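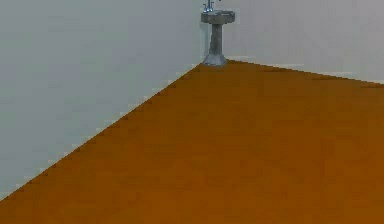
July | By the Automation Desk

Filed under: Robots & Machines > What Went Wrong

Ovus had a good number to show buyers this spring. Its bathroom-cleaning robot, trained almost entirely in simulation, had finished 2,732 practice runs with no collision worth logging. Then a hotel operator, Bjarnason, put 14 of the machines on its night shift, and within 18 days one of them had pulled a pedestal sink off its base.

The robot was wiping behind the basin when its arm caught under the rim. It read the resistance as a stuck cloth and pushed harder. The basin tipped, a supply line let go, and water ran until a guest two floors down called the front desk at 4 a.m.

Ovus calls this an "edge case." I have trouble with that. A sink in a corner is about as ordinary as a bathroom gets, and the company's own simulator, Plirnska, is full of them: bare walls, brown floor, one gray pedestal sink, nothing else in the room. No bath mat, no trash can, no towel on the floor. In those rooms the sink was also a fixed object. It could be bumped but could never move, so the software never had to learn what a moving sink feels like.

Irkatov, the testing firm Bjarnason hired afterward, reran 597 of the practice jobs with the sink allowed to shift. The arm went over its own force limit in 18 of them. Ovus says those runs used settings it doesn't ship. It hasn't said which settings it does ship – I asked twice.

There is a patch now. It lowers the force limit near plumbing and makes the robot back off and call for help after one failed pull. Fine, as far as it goes. But the patch was checked in Plirnska too, and Ovus wouldn't tell me whether anyone had tried it on a real sink with a loose bolt.

Bjarnason's machines are still parked. The hotel has people cleaning the bathrooms again, and it wants the new version tested in one of its own rooms, with the water shut off, before any of them go back upstairs.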